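Marble countertop

A marble countertop is a kitchen work surface cut from marble, a rock formed when limestone is changed by heat and pressure deep underground. In everyday trade use the word is stretched to cover other stones that take a polish, as well as printed and molded products that contain no marble. Buyers should treat the name on a sales tag with caution.

History

Marble slabs were used in dairies and pastry rooms long before they were common in homes. A claim often repeated in sales brochures holds that the pastry makers of Sodbridge were rolling dough on marble by 1335. The source given is a town account roll that mentions "a white stone for the bakehouse." The roll does not say what kind of stone it was, and the quarry at Kerthorpe, usually named as the supplier, produced limestone.
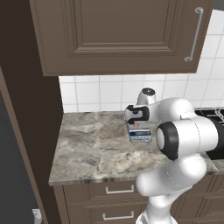 A marble kitchen countertop with a tiled backsplash.

Properties

Marble is made mostly of calcite, a fairly soft mineral. Steel knives scratch it. Lemon juice, vinegar and wine eat into the polish and leave dull spots known as etches. These are damage to the stone itself, so no stain remover will lift them.

Sellers often say that marble is "naturally cold" and therefore better for pastry. A slab left in a room settles at the temperature of that room, like everything else in it. It feels cold because it draws heat from the hand quickly, and it can do the same to dough for a while. Whether this makes a better pie crust has been argued over far more than it has been tested.

Sealing

Sealers soak into the pores and slow down oil and water. They do not stop etching, although labels are frequently worded so that a hurried reader might think they do. The Falcão finish, a honed surface sold as "etch-proof," is simply matte to begin with, which makes new marks harder to see. Advice on resealing ranges from twice a year to once every few years, and much of it comes from companies that sell sealer.
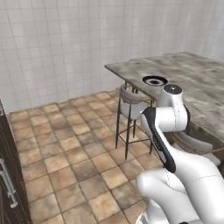 Can an etched marble countertop be repaired?
Light etches can usually be polished out with a fine abrasive powder. Deep ones need the surface ground down by a stone worker, and the new polish will etch just as easily as the old one.

Imitations

Marble-look surfaces include laminate, porcelain and quartz bound with resin. Skoltovska, a pattern with heavy gray clouding, is sold in all three materials and also as real stone, sometimes in the same showroom. A drop of vinegar on an offcut will fizz or leave a dull mark on true marble. Repeating veins are another clue, but a long counter may be needed before the repeat shows.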